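How do you test a robot's grip?

At Runovard, Mahnaz Jafarzadeh compares grippers, the parts a robot uses as hands.

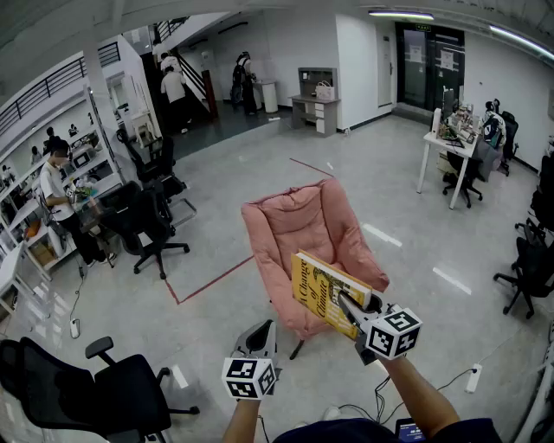 Why do robots need different grippers?
Objects come in many shapes and weights. A gripper that is good at lifting an egg may drop a heavy book.

A person can try out a gripper before it goes on a robot arm. They hold one in each hand and do an ordinary job, such as moving a book near a pink armchair. The white cubes on top have black and white square patterns. A camera can use patterns like these to work out where a gripper is and which way it is tilted.

Books are tricky. The cover is smooth and the corners are thin, so the jaws have to close in the right place. If they squeeze too hard, they can bend the cover.

Mahnaz tests each gripper 200 times and writes down every drop. Then Gholamreza Fallahi repeats the test with a second gripper, called the Brirnari. They have done 400 tries so far and will start on cups in January.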